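# Saber Practice Chanter - Long Model

The Saber is a full-length practice chanter for adult learners and band pipers. It is made by Plonesard, who turn the sole and top from African blackwood or from black acetal plastic, depending on the version you order. Both versions use the same bore and the same finger spacing, so a piper can keep the plastic one in the car and the wooden one at home without noticing much difference under the fingers.

We have stocked the long model for several seasons and it is the one we hand to most new players over about twelve years of age. Smaller hands do better with the Asstead junior chanter, listed separately.

## What you get

- Top section and sole, with hemped joint
- One plastic reed, fitted and tried before it leaves the shop
- A spare reed in a tube
- Cloth bag with drawstring
- Fingering chart for the nine notes of the scale

The wooden version also comes with a small bottle of bore oil. The plastic one needs no oil at all.

## Holes and spacing

The melody holes are countersunk. This helps beginners find the edge of the hole by feel, and it matches the spacing of most modern pipe chanters closely enough that the move up to a full set isn't a shock. Low G is often the note that gives trouble. If yours squeals or drops out, check that the bottom hand little finger is flat and that the joint is pushed all the way home before you blame the reed.

The sole is not decorative only. It keeps the bottom of the chanter steady on a table or a knee during long practice, and the Saber's is wide enough to stay put on a bare tabletop.
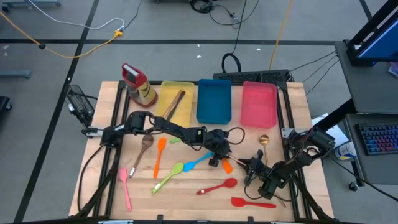 Pitch sits a little above concert B flat with the supplied reed, as you would expect from a modern practice chanter. Players who need to match older band instruments can ask for the softer Dratmont reed, which sits lower and takes less air. Bands ordering a full rank should order all their reeds at once so they come from the same batch. We can tune a set together on request, and we mark each chanter and reed with a matching number.

## Wood or plastic?

For a first chanter, buy the plastic. It can be rinsed under the tap, it doesn't mind a cold hall in February, and it costs less to replace when it rolls off a music stand. The tone is a touch brighter.

The blackwood version is warmer and quieter, and a lot of pipers prefer it for evening practice in a flat or townhouse. It does need some care:

1. Play it for no more than 15 minutes a day in the first month.
2. Wipe the bore dry after each session.
3. Oil the bore lightly every few weeks in winter, when indoor heating dries the wood.
4. Don't leave it in a parked car, summer or winter.

Cracks in the top section are covered for one year if the chanter has been oiled. Cracks from a drop are not covered, but we can often band them - send us a note before you throw anything out.

## Prices and stock

| Item | Stock no. | Price |
|---|---|---|
| Saber long, plastic | 894 | $100 |
| Saber long, blackwood | 938 | $215 |
| Dratmont soft reed, each | 2945 | $9 |

Prices are in Canadian dollars, before tax. Plastic chanters normally ship within two working days. Blackwood is turned in small lots, and the next lot is due in June. Engraved ferrules take three extra weeks and can't be returned.

## Band orders

Pipe bands and cadet corps ordering six or more get ten per cent off chanters, though not reeds. Send the order on band letterhead or from the band's own email address, and tell us whether you want the chanters numbered. We are happy to hold an order until your new learners have signed up in the fall.

## Returns

Unplayed chanters can come back within 30 days in the original bag. For health reasons we can't take back reeds, or any chanter that has been blown. If a chanter arrives with a fault, call the shop between 10 a.m. and 4 p.m. and we will send out a replacement before you return the first one.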